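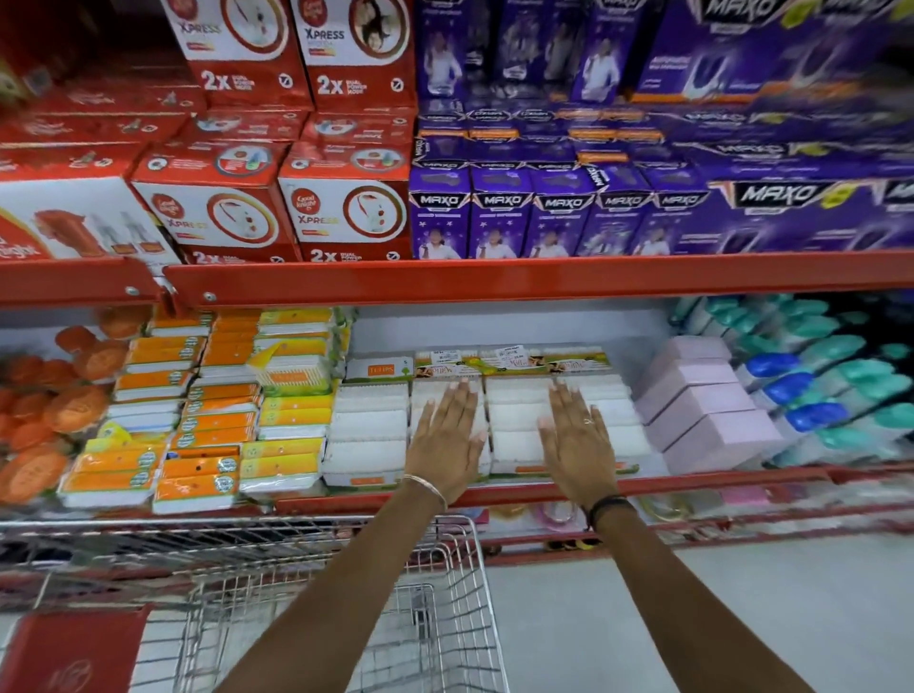 谷の店を継いで、棚を組み替える　グステスデールの食料雑貨店をたずねて

プレラの駅前からバスで40分。終点のひとつ手前で降りると、道の向こうにもう店の明かりが見えます。グステスデール(Gustesdale)でただ一軒の食料雑貨店です。この店の話はずっと前から人づてに聞いていて、いつか必ず行こうと思っていました。チーズの切り方が見事だとか、頼めばたいていのものを取り寄せてくれるとか、電球を買いに行ったのに煮込みの作り方を教わって帰ってきたとか、そんな話ばかりなのです。行かないわけにはいきません！

迎えてくれたのは店主のクスム・チョウダリーさん。奥の事務机で、まず甘いミルクティーが出てきました。カルダモンがしっかり効いていて、バスで冷えた指先にしみます。

「お茶は売り物の缶の底に残ったぶんです。缶の底がいちばん香るって、母がよく言っていました。本当かどうかは知りません。でも私もそう思って飲んでいます」

広さは60平米。学校の教室ひとつ分に少し足りないくらいの場所に、野菜、乾物、乳製品、パン、洗剤、文具、切手、種、長靴の中敷きまでが収まっています。チョウダリーさんがここを引き継いだのは16年前のことでした。

「前の店主がやめると聞いたとき、私はプレラの病院の厨房で献立を作っていました。毎日、決められた塩の量と決められた予算のなかで考える仕事です。嫌いではなかったんですよ、むしろ好きでした。ただ、食べる人の顔がほとんど見えない。谷の店なら顔しか見えないでしょう。それで手を挙げました」

厨房の人が小売りを始めると、何が起きたのでしょうか。

「最初の冬は失敗だらけです。発注の単位がわからない。ケースで頼むのか、ばらで頼むのか。からしを頼んだら、一生かかっても使いきれない量が届きました。返品できるとも知らなくて、必死で料理しましたよ。からしのスープ、からしのパイ、からしのドレッシング。お客さんにも作り方を書いて配りました。そうしたら売れたんです。春には棚が空きました」

そのときの作り方の紙は、今も事務机の引き出しに入っています。見せてもらうと、端が黄色くなり、油の染みがつき、余白には別の筆跡で「りんごを入れるとよい」と書き足してありました。お客さんの字だそうです。いいなあ、と声が出てしまいました。

棚はお客さんの一日でできている

話を聞いていていちばんわくわくしたのは、棚の並べ方のことです。普通の店なら、粉は粉、缶詰は缶詰、日用品は日用品で分かれています。チョウダリーさんの店にもその区分けはあるのですが、ところどころに妙な隣人がいるのです。オートミールの横に靴ひも。玉ねぎの横に便せん。

「靴ひもは、朝に切れるんです。学校へ行く前に玄関で切れて、走ってくる。そういう子はたいてい朝ごはんも食べていません。だから朝のものの隣に置きます。便せんのほうは、もう少し長い話になりますけれど、いいですか」

もちろんです。

「玉ねぎを買いに来て、かならず少しぼんやりする方がいたんです。選びながら考えごとをしている。ある日、お姉さんが外国にいて、手紙を書こう書こうと思って何年も過ぎた、とおっしゃった。それで翌週から、玉ねぎの隣に便せんを置いてみました。何も言わずにね。買ってくださるまでには、ずいぶんかかりましたよ。でも買ってくださった。今は絵はがきも一緒に置いています」

店の並びは季節ごとに手直しされます。大がかりな組み替えは10月と決めているそうで、私がたずねたときには、もう冬の並びになっていました。根菜が入口に近づき、ろうそくとマッチがレジのそばへ。豆の袋は、かがまずに取れる高さに上がっています。

「冬は、みなさん着ぶくれていますから。厚い外套でしゃがむのは大変でしょう。夏は逆に、重いものを下に戻します。飲み物の瓶がたくさん出る時期なので、棚の上のほうに置きたくないんです」

考えが変わるのは早いほうですか、とたずねると、首を振って笑います。

「いいえ、とても遅いです。一度動かしたら、しばらくは我慢します。お客さんは場所を体で覚えているんですよ。目をつぶっても砂糖まで行ける。それを私の気まぐれで壊したら怒られます。実際に怒られました。紅茶を反対側に移したときは、三日続けて叱られました。四日目に元に戻しました」

紅茶は今もその場所にあります。

パンのこと、アルーダのこと

さて、パンの話です。これを楽しみに来たと言ってもいいくらいです。この店で「アルーダ(Arruda)」と呼ばれているのは、とうもろこしの粉とライ麦で作る、平たくて重い丸パンです。皮は固く、中はしっとりと湿っていて、噛むほどに甘い。焼いているのは谷の上手に住むマルティン・コルデイロさん。店の裏口から入ってきたところを、そのままつかまえて座ってもらいました。

「祖母の家の台所で焼いていたパンです。名前はうちで飼っていた犬からとりました。妙な名前でしょう。でもほかに思いつかなくて」

生地は前の晩に仕込みます。とうもろこしの粉に熱湯をまわしかけ、木べらで練って、人肌になるまで置いておく。そこへ前回の生地の残りとライ麦粉を混ぜ、布をかぶせて朝まで。聞いているだけでお腹が空いてきます。

「熱湯をけちるとだめです。粉がざらざらしたまま残ります。入れすぎると今度は中が餅みたいになる。祖母は計らずにやっていました。私は計ります。計っても、雨の日は違うものができますけどね」

チョウダリーさんが横から口をはさみます。

「雨の日のほうがおいしいんです。私はそう思うんですけど、マルティンは認めません」

「認めませんよ。雨の日のはふくらみが足りない」

「でも端っこが香ばしいでしょう」

「端っこだけの話じゃないですか」

このやりとりは、もう何度もくり返されてきたのだと思います。お互いに少しも譲りません。二人の前には切ったアルーダがあって、言い合いながら二人とも食べているのです。私もいただきました。塩気のあるバターを厚く塗って、ひと切れ、もうひと切れ。雨の日かどうかは聞きそびれました。どちらでもとびきりおいしいに違いありません！

食べきれずに固くなったらどうするのがよいか、二人に聞いてみました。コルデイロさんは、ちぎってにんにくと青菜のスープに入れるそうです。火を止めてから入れ、ふたをして少し待つ。チョウダリーさんは、粗く砕いて油で炒り、クミンと唐辛子をふってヨーグルトに散らします。

「病院の厨房では絶対に出せなかった味ですね。油も塩も多すぎます。だから家で食べるとうれしいんですよ」

仕入れの朝

店の一日は暗いうちに始まります。問屋のムルキコ(Murkico)のトラックが坂を上がってくるのは、バスの始発よりも前。荷を受け取り、伝票と照らし、冷やすものから先にしまいます。チョウダリーさんはこの時間がいちばん好きだと言います。

「箱を開けるのが好きなんです。自分で注文したのだから中身は知っています。それでも開けるとうれしい。レタスの箱なんて、開けた瞬間に畑の匂いがしますよ。洗剤の箱は洗剤の匂いがするだけですけど、あれも悪くありません」

雪の日はどうするのですか。

「トラックが来ないことはあります。そういう日に備えて、粉と豆と油と牛乳の粉は厚めに持っています。あとは猫の餌。猫の餌を切らすと、それはもう大変なんです。人間は我慢してくれますが、猫は我慢しないそうで、飼い主の方が本当に困った顔でいらっしゃる」

取り寄せの帳面も見せてもらいました。青い布張りで、角がすり切れています。欲しいものがあれば、誰でもここに書いていい決まりです。ページをめくると、ざくろのシロップ、左利き用のはさみ、無塩のピーナッツ、ミシンの油、「去年のあの赤いジャム」。

「あの赤いジャム、というのには困りました。赤いジャムは何種類もありますからね。本人に聞いても、瓶が丸かったとしか覚えていない。結局、すぐりでした。見つかったときは二人で拍手しました」

帳面に書いたものが全部届くわけではありません。仕入れ先が見つからないこともあれば、値段が合わないこともあります。そういうときは線で消さずに、横に理由を書いておくのだそうです。何年かたって、急に手に入ることもあるからです。ざくろのシロップがそうでした。今では常備品で、チョウダリーさんは焼いたなすにかけるのが気に入っています。試してみてください、と力をこめて言われたので、帰ってすぐに試しました。なすは皮が真っ黒になるまで焼いて、身をほぐし、塩とにんにく少々、それからシロップをひと回し。これは本当に、なすを見る目が変わります。

値札を書く

この店の値札は手書きです。印字の機械も一度は入れたのに、また手で書くようになりました。

「字が小さかったんです。いちばんのお得意さんは85歳で、眼鏡を家に忘れていらっしゃる。毎回です。だから太いペンで大きく書きます。数字の7には横棒を入れます。1と間違えると、喜ばせてからがっかりさせてしまうので」

値札には、ときどきひと言がついています。「水にひと晩」「今週のは酸っぱい」「皮ごとどうぞ」。レモンには「絞る前に転がす」。宣伝めいた言葉は見あたらず、台所で隣に立った人が教えてくれるような調子です。私は「今週のは酸っぱい」のりんごを買いました。たしかに酸っぱくて、それがチーズによく合うのです。

悪いことも書くのですね、と言うと、チョウダリーさんは不思議そうな顔をしました。

「酸っぱいのは悪いことじゃありませんよ。焼き菓子には酸っぱいのがいるんです。甘いと書いて酸っぱかったら困りますけど、酸っぱいと書いてあれば、酸っぱいのが欲しい人が買えます」

これからやってみたいこともたずねました。答えはすぐに返ってきます。量り売りの香辛料を増やすこと。店の横の空き地に豆を植えること。それからコルデイロさんに、小さいアルーダを焼いてもらうこと。

「一人暮らしの方には大きすぎるんです。半分に切って売ることもしていますが、切り口が乾くのが惜しくて」

コルデイロさんは腕を組みました。

「小さくすると皮ばかりになります。別のパンになってしまう」

「皮が好きな人もいます」

「クスムさんが好きなだけでしょう」

「はい、好きです」

交渉は続いているようです。帰りのバスが来るまでのあいだに、コルデイロさんは「一度だけ、試しになら」というところまで譲っていました。私の鞄には大きいほうのアルーダがひとつ、紙に包まれて入っています。小さいのが焼けたら、またあのバスに乗るつもりです。

(2023年11月19日掲載)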